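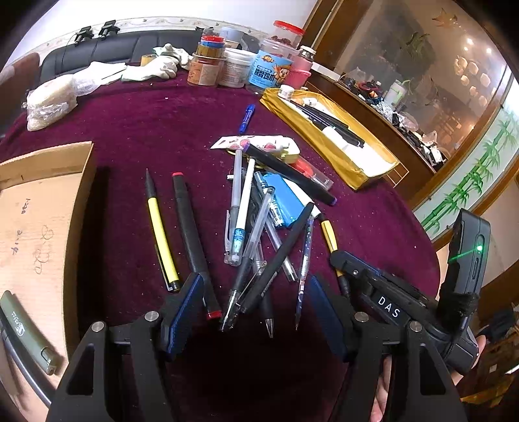

Office of Purchasing and Supply Services

Changes to the Ordering of Office Supplies

By Helge Blomqvist
April

Search this site Search Go

Departments are advised that the procedure for ordering general office supplies will change at the start of the next fiscal year. The present arrangement, under which each department places its own orders with the vendor of its choice, will be replaced by a single catalog and a single monthly order. The change applies to all offices in the Inder and Agudelo buildings and to the records annex on Zirulia Street. Laboratories and the print shop will continue to order under their existing contracts.

The decision follows a review of purchasing records for the past two fiscal years. In that period this office processed 1,150 separate orders for general supplies. A large share of them were for less than 60 dollars, and many included a delivery charge that came close to the price of the goods. The review also found that departments on the same floor were often buying the same articles in the same month at different prices. Writing instruments, adhesive notes and file folders were the most frequent cases.

Under the new procedure, each department will name one supply coordinator. The coordinator will collect requests from colleagues, check them against what is already in the department's cabinets, and enter one order each month through the Lunico ordering page. Orders must be entered by 4 p.m. on the last working day of the month. Late orders will be held over to the following month unless the department head confirms in writing that the items are needed sooner.

The catalog has been kept short on purpose. It lists the articles that departments have ordered regularly, with a limited choice within each category. For pens, the catalog will offer ballpoint and gel types in black, blue and red. Permanent markers, highlighters, mechanical pencils and refills will also be listed. Departments that require an article outside the catalog, such as archival ink for the signing of permanent records, should send a request to this office with a short statement of the purpose. Such requests will normally be answered within 8 working days.

Before the first order is placed, each department is asked to take stock of the supplies it already holds. Experience in the offices that tested the procedure suggests that this step should not be skipped. Articles had been stored in desk drawers, meeting rooms and closets, and staff were often unaware of what their neighbors had. Pens and markers should be tried on scrap paper and those that no longer write should be set aside. Usable articles should be returned to a central cabinet in the department, sorted by type, with the key kept by the coordinator. 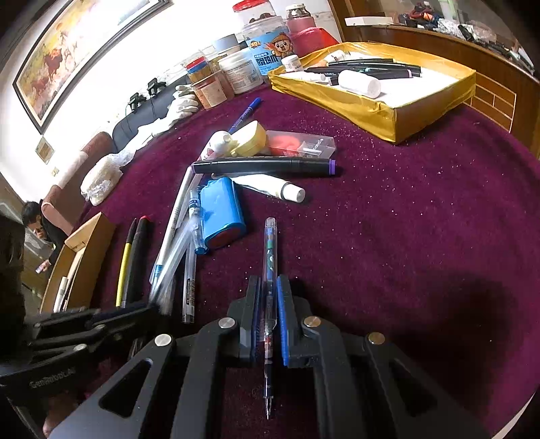 Surplus supplies in good condition may be sent to the stockroom on the ground floor of the Agudelo building, where they will be available to any department without charge. Please use a closed box and write the name of the department on the lid. Toner cartridges, batteries and aerosol cans cannot be accepted with general surplus and must be returned through the hazardous materials desk. Broken staplers and hole punches may be left in the metal recycling bin beside the loading dock.

The test took place in 9 offices over the winter. Coordinators in those offices asked for two changes, and both have been made. The ordering page now allows a request to be saved and completed at a later time, and the monthly order may be divided between two delivery points where a department occupies more than one floor. A third proposal, that coordinators be permitted to carry unused funds from one quarter to the next, remains under discussion with the Budget Office.

Department heads should send the name of their coordinator to this office by the end of the month. A short training session will be held for coordinators in the lower meeting room of the Inder building, and a written guide will be distributed at the session. Orders already placed with outside vendors will be honored. Departments with standing orders are asked to cancel them before the new procedure takes effect and to forward a copy of the cancellation to this office.

Comments (4)

M. in Records
Does the annex count as its own delivery point, or are we still picking up at Inder? The last time this changed we carried paper across the parking lot for a month.

Purchasing and Supply Services
The annex will be a separate delivery point. Please select "Zirulia Street" on the first screen of the order.

Second floor Agudelo
Glad to see refills in the catalog. Could the guide list which refill fits which pen? We have a drawer full of the wrong size.

T.R.
Is there a limit on how many boxes of surplus we can bring down at one time? We have at least four and the elevator is out.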